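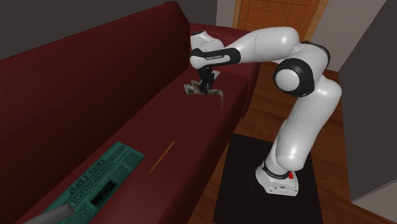
*White arm and red sofa, rendered.*

# Adding hidden achievements to a small game

Last edited 07/09/2020 by Lucienne Brunet

This page covers setting up achievements in the Botach engine, including ones whose unlock conditions are hidden from the player. It assumes you have a working project with at least one game mode and a save file that loads correctly. The sample code is taken from Jala, a puzzle game with three modes and a shared player profile.

## 1. Define the achievements

Create a file called `achievements.txt` in the data folder. Each entry takes one line, with fields separated by a semicolon:

```
id; title; hidden; type; target
first_clear; Clean Sheet; no; flag; 1
long_chain; Chain Gang; yes; peak; 500
total_tiles; Tile Mover; yes; sum; 3000
```

The `id` must never change once the game has been released, as it is the key written to the save file. Titles can be changed at any time. The `type` field accepts three values:

- `flag` – unlocked by a single event
- `peak` – unlocked when one value in a single round reaches the target
- `sum` – unlocked when a running total reaches the target

Use `sum` sparingly. A player who stops just short of the target gets no sign of it if the entry is hidden.

## 2. Report events from the game

Do not test for achievements inside the game code. Send an event and let the tracker decide:

```
tracker.report("long_chain", chain_score)
tracker.report("total_tiles", tiles_moved)
```

Send `peak` events at the end of the round. Sending them on every frame works, but the unlock message then appears in the middle of play and covers part of the board. `sum` events may be sent at any point, provided that the value is the amount added and not the new total. Mixing these up is the most common fault in this step, and it shows as an achievement that unlocks far too early.

## 3. Save the progress

The tracker keeps its values in memory until told to write them:

```
tracker.save(profile)
```

Call this after each round and again when the game closes. If the profile is stored on a slow drive, set a minimum gap between writes:

```
tracker.min_gap = 200
```

The value is in milliseconds. Calls made inside the gap are held and written together. The call made on closing ignores the gap.

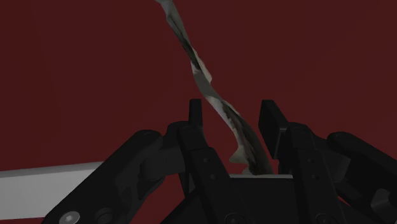
## 4. Hide the conditions

An entry with `hidden` set to `yes` is drawn in the list with a blank icon and no text. By default the title is hidden as well. To show the title but not the condition, add this to the settings file:

```
show_hidden_titles = yes
```

Jala uses this setting. A title gives the player something to go on, and a list made up mostly of blank rows is hard to read on a small screen.

Hidden entries are still stored as plain text in the data folder. Run the file through the Fuvton packer before release if this matters to you. It will not stop a determined player.

## 5. Test the unlocks

Start the game with the `-ach_log` option. Every event is then printed with its id, the value received and the current total. Check the following:

1. Each id in the log matches an entry in the file. Unknown ids are ignored without an error.
2. An unlocked achievement does not unlock a second time after a restart.
3. Progress carries over between modes if they share a profile.

To clear one entry without deleting the profile, use `tracker.reset("id")` from the console. The reset is only written at the next save.

## Known problems

Version 2 of the Riviere overlay draws its own unlock message on top of the built-in one. Turn off the built-in message with `tracker.popup = no` until the fix planned for October. Sounds are not affected by this setting and have to be turned off separately in the sound table.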